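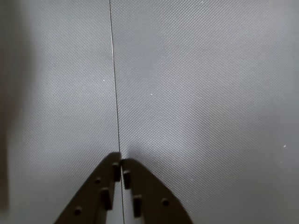 Bumps, bumps and more bumps, lined up in diagonal rows

Have you ever put your nose right down on a work mat? I have! My friend Mavis Montoya asked me what I was looking for, and I told her I was looking for the bumps. From far away a mat like this is just gray. Get close and it's covered in a tiny diamond pattern, the same shape over and over.

So why would anybody put bumps on a mat? Try rubbing your finger on a window, then on the bottom of your sneaker. The window lets your finger slide. The sneaker grabs it a little. That grabbing is called friction, and a rough surface usually has more of it than a smooth one. Bumps also make a mat look lighter or darker depending on how the light lands on them, so one gray mat can seem like lots of grays.

Now look for a straight dark line.
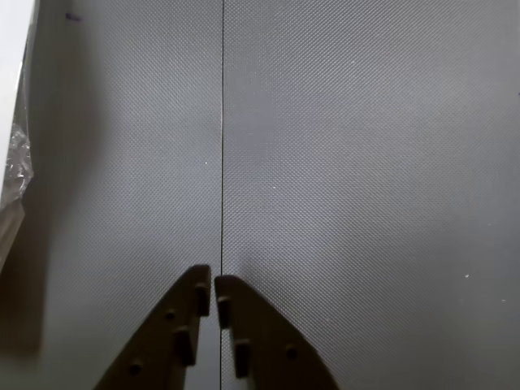 A line where two pieces meet is called a seam. You have seams all over you right now – check the sides of your shirt. A shirt seam is sewn, but two mats can simply be pushed up next to each other, and the thin gap between them looks dark because not much light gets down in there. I once lost a sequin in a gap like that and it took me 40 minutes to get it out with a toothpick.

Okay, on to the good stuff, which is trash! Well, trash to some people. I think empty packages are some of the best things to study, and they don't cost anything. A squashed drink can, for one. This one has MILK in blue letters running sideways, and its silver bottom is all dented. Aluminum cans are made very thin, so they crumple easily, and the metal can be melted and used again. The white thing near it is a blister package, the kind of plastic with little pockets shaped to hold whatever comes inside.
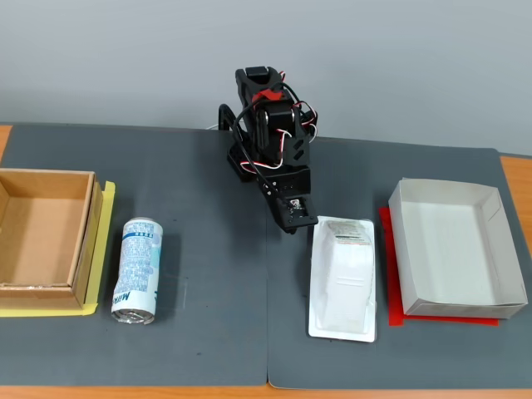
What's inside cardboard?

Find an old box and look at a cut edge. You'll see a wavy layer of paper squeezed between flat layers. The wavy part is what makes it corrugated (say it like this: COR-uh-gay-ted). One sheet of paper flops over when you stand it up, but bend it into waves and it gets much stiffer. 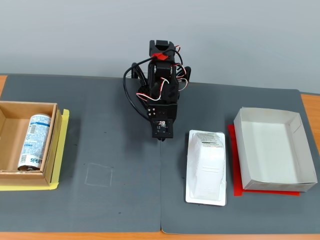
You can test it yourself. Fold a sheet of paper back and forth like a fan, lay it across two cups, and set a coin on top. Then try it with a flat sheet. My neighbor Anas Soliman got 37 pennies on his fan before it sagged, and I only got to 12 (my folds were messy). If you beat him, try smaller folds next and see if the number changes.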